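HOME 202: Setting Up a Work Surface
Handout 2
Instructor: Ese Shehu

Most trouble with small home projects starts with the surface you work on. A table that is too low hurts your back. For standing work, measure from the floor to your bent elbow and set the top a few inches lower. Fine work, such as gluing or wiring, can sit higher.

Light should come from the side opposite your writing hand. With a single lamp, your own arm will put a shadow over the line you are trying to cut. Two weaker lamps are better than one strong one.

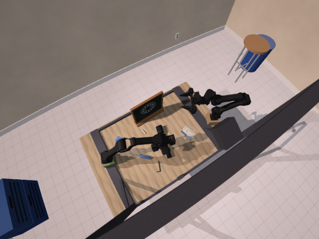 Fig. 1. Light wooden tabletop with a raised border. Note the direction of the shadows.

A raised border keeps screws and small parts from rolling off. It also gets in the way of long boards, so leave one side open if you plan to saw. Strips of scrap wood held with clamps work fine and can be taken off later.

Finish: wipe-on oil, two coats, sanded lightly in between. Let each coat dry overnight.

For next class: read the Amato chapter on clamps and bring the height of your table at home. Sketches from the October assignment are in Room 322.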